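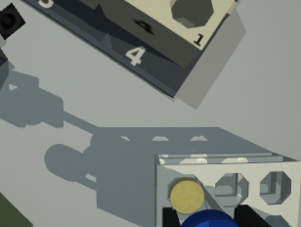

Close in on the rack task: two black fingers, a blue rounded top, and a numbered rack lying at an angle to the pale one.

Rules for the rack: a gallery with grumbles

I was asked to put up a gallery to go with the new handling rules at Rasbridge, and to say something encouraging about them. I'll manage the first part. The rules run to 58 clauses, most of them lifted from the Marar guide, which was itself written for people loading boxes on to pallets. Somebody crossed out "pallet" and wrote "rack", and off it went to be approved.

I don't think rules for robots are a waste of time. I have sat through enough meetings after a bad run to want everyone working from the same page. My doubt is whether this page was written by anyone who had watched an arm try to put a vial in a hole. Tyra Lindqvist, who did most of the drafting, says I am being unfair and that the simulated trials were meant to find exactly these faults. She may be right. I've left her notes in where she asked me to.

Both pictures are simulated. Clause 3 says we must state this wherever a picture could be taken for the real thing, and it is one of the clauses I would keep if I had to throw out the rest.

On the close view: clause 11 says every rack "shall be square to the base before work begins". Fine, but square by how much? There is no figure given, and no word on what the arm should do if a rack is set down at a slant. In our trials people read it three different ways. One team stopped the run, one nudged the rack straight, and one carried on and wrote "square enough" in the log. All three claimed to have followed the clause. The numbers printed on a rack help you say which side you mean, and that is good practice, but a label is no use if the rule never tells you to read it.

Clause 14 deals with shadows and light. It asks for "even lighting" during checks. I have yet to see even lighting anywhere, simulated or otherwise. Look at the grey surface by the racks, with great blocks of shadow and little bright patches in the middle of them. A rule worth having would say that the checks must pass under bad light too, and would list which bad light. Tyra's note: "Agreed, going into the next draft." We'll see. 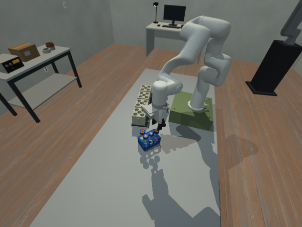

The wider view, with the gripper over the blue rack and its four vials, and a second arm on the black pedestal to the right.

Does passing in simulation mean a task is approved for the real bench?
It means the task may be put forward for a bench trial, with a person at the stop button and the speed held down. Approval comes after that trial, and it has to be signed by someone who was in the room.

I wrote that answer myself, and it had to go back twice before the wording was allowed to be that short. The earlier version took up a whole page and could be read either way, which suited some people very well.

On the wider view: clause 22 says the working area must be "clear of items not needed for the task". Does the working area mean the mat, or the whole room? If it's the room, then the desk, the keyboard and the roll of tape on the metal table all count as faults, and I can't see anyone enforcing that past the first morning. If it's the mat, say the mat.

Clause 27 covers two arms in one room. It asks for a "safe distance" between them and leaves the distance to the site. Getsemaní Manríquez at Femanar has been asking since February for a proper rule about reach, measured with each arm at full stretch, and I'm with her. Where an arm happens to be resting tells you very little about where it can get to.

A word on the numbers, as they will be quoted at us. The summary sheet says 447 simulated runs were done and 249 of them were "fully compliant". Compliant with what? The lighting clause can't be failed, as far as I can tell, and the one about squareness was marked by whoever did the run. I'd sooner have 200 runs marked by a stranger.

Comments on the draft go to the Fivivley office. Please give the clause number, and please don't send me any more pallets.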